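工单标题:教室预订系统订阅日历显示时间晚一小时
受理单位:Mogensen 技术支持中心
提交单位:Hustarstead 继续教育中心教务处
涉及产品:Plenberg 预订平台(日历订阅模块)
涉及地点:Hustarstead 主楼、Gurkgate 分部
优先级:2
提交日期:2023年8月9日,星期三
当前状态:已解决,待客户确认关闭

问题描述

我中心使用贵方平台管理各教室及活动室的预订。近期多名授课人员反映,通过订阅链接导入个人日历的课程,开始时间比平台网页显示的时间晚一小时,结束时间亦同样顺延。网页端显示正确,教室门口的信息屏因读取同一订阅源,显示同样有误。

受影响的预订均为按周重复的系列预订。单次预订未见异常。系列预订中凡在今年1月录入的,均存在上述偏差;夏令时开始之后录入的系列,目前未收到类似反映。

该问题已造成部分学员迟到,以及前后两场活动在同一教室内相遇的情形。我中心已在各楼层张贴书面通知,要求一律以网页端时间为准,但信息屏与通知内容相矛盾,前台每日仍需反复解释。恳请贵方尽快查明原因。

提交单位已自行完成的检查

其一,核对平台“机构设置”中的时区选项,确认为本地时区,且“自动调整夏令时”已勾选。
其二,更换不同的日历软件分别订阅同一链接,结果一致,可排除个别软件的问题。
其三,删除原订阅后重新添加,偏差依旧。
其四,将信息屏断电重启,并核对其系统时钟,时钟准确。 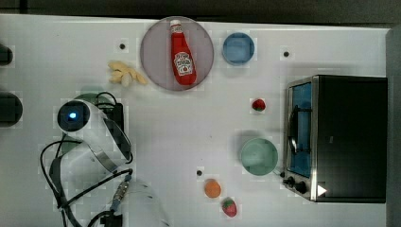
其五,以教务处账号新建测试用系列预订,起始日期设在夏季,订阅后时间正确;将起始日期改为冬季、结束日期保持在夏季,则进入夏令时的各次课程均晚一小时。据此推断,偏差与系列的起始日期有关,与录入人员及教室无关。测试预订已在检查结束后删除,未影响正式排课。

技术支持中心首次答复

来件收悉。贵方所作检查十分详尽,对缩小范围很有帮助。经初步查看,订阅源在输出系列预订时,以首次课程的世界协调时为基准推算后续各次课程,未附带时区规则。冬季起始的系列在进入夏令时后,接收端按固定偏移换算,因而晚一小时。网页端采用另一套换算方式,故未受影响。

为进一步确认,请贵方提供下列材料:受影响系列的导出清单;任意一个受影响系列的订阅源原始文件;信息屏所用订阅链接的类型(按教室订阅或按楼层订阅)。导出清单时请注意,预订管理页面每页最多显示50条,“导出当前页”仅包含当前页内容,请选用“导出全部结果”。

在问题修复以前,请勿自行批量修改系列预订的开始时间。若为迁就订阅日历而将时间提前一小时,网页端时间将随之出错,修复后订阅日历亦会偏早,届时须逐一改回。

提交单位补充材料

清单及原始文件已随本条上传。经筛选,受影响的系列预订为26个,分布于主楼与 Gurkgate 分部,涵盖语言班、会计班、家政烹饪班及合唱团租用时段。信息屏使用的是按楼层订阅的链接。

另有一事一并说明。筛选过程中发现,有个别系列在春季曾由授课人员单独改动过其中某一次课程的时间。改动过的那一次课程在订阅日历中时间正确,前后各次仍有偏差。不知此现象与贵方所述原因是否相符,请在处理时予以留意,以免修复时将已经正确的课程再行移动。

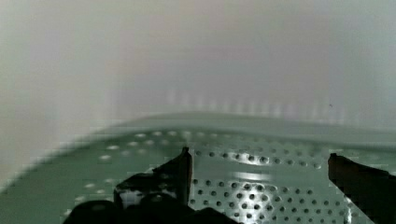 Gurkgate 分部答复称,该分部并未使用按楼层订阅的链接,门口信息屏系按教室逐一订阅,偏差情况与主楼相同;分部另请技术支持中心说明,修复之后各屏是否需要重新录入链接,因部分屏幕安装位置较高,须提前安排登高作业。

技术支持中心第二次答复

两处所用链接类型虽有不同,但均由同一模块生成,原因一致,处理方式亦相同。修复完成后链接地址保持不变,信息屏无须重新录入,按其自身的刷新周期读取新内容即可。因此,分部可暂不安排登高作业。

关于单独改动过的课程,现象与原因相符。系统将单独改动的课程作为例外另行记录,输出时按改动时所在日期换算,故时间正确。修复程序仅变更系列规则的输出方式,对例外记录不作处理。我方已用贵方上传的原始文件在测试环境中验证,例外课程时间未发生变化。

修复措施如下:订阅源在输出系列预订时,将附带完整的时区定义,并以本地时间标注开始与结束时刻。该措施不改动数据库中的预订记录,网页端、短信提醒及费用结算均不受影响。更新计划于夜间进行,期间订阅链接将有短暂无法访问的情形,属正常现象。

请贵方在更新后核对下列各项:冬季起始的系列在夏季的时间;夏季起始的系列在冬季的时间;跨越夏令时结束日的系列,其结束日前后各一次课程;单独改动过的课程;全天预订的日期是否有前后错位。

提交单位核对结果

更新后,教务处与 Gurkgate 分部分别进行了核对。主楼信息屏已全部显示正确。各日历软件中,多数在当日即自动更新;有一款软件刷新间隔较长,至次日方显示正确时间,手动刷新后可立即更新。

冬季起始的系列、夏季起始的系列及例外课程均与网页端一致。跨越夏令时结束日的系列已查看秋季学期排课,前后时间相同。全天预订的日期无误。

Gurkgate 分部有一块信息屏仍显示旧时间。经查,该屏此前为应付网络中断启用了离线缓存,缓存有效期设置过长。分部清除缓存后恢复正常,并已将有效期改为与其他屏幕一致。此项不属于平台问题,记录于此,供日后查阅。

楼层书面通知已撤下。授课人员已收到邮件,提示其如曾在个人日历中手工更正过课程时间,应自行删除更正内容,以订阅内容为准。

遗留事项

教务处建议,平台在预订管理页面增加对订阅时间的预览功能,使管理人员在夏令时更替前即可发现差异,不必待授课人员反映后方才知悉。

技术支持中心答复:该建议已登记为功能需求,转交产品部门评估,本工单内不承诺实施时间。后续进展将通过版本说明告知。

另,原工单中所询信息屏刷新周期的推荐值,请参阅管理员手册中“订阅与外部显示”一节。如屏幕供应商对刷新频率设有限制,应以供应商的限制为准。

关闭说明

本工单将于5个工作日后自动关闭。在此期间如再次出现时间偏差,请直接在本工单内回复,并附受影响系列的名称、所用日历软件及其版本;工单关闭后须另行提交,并请在描述中注明与本工单相关。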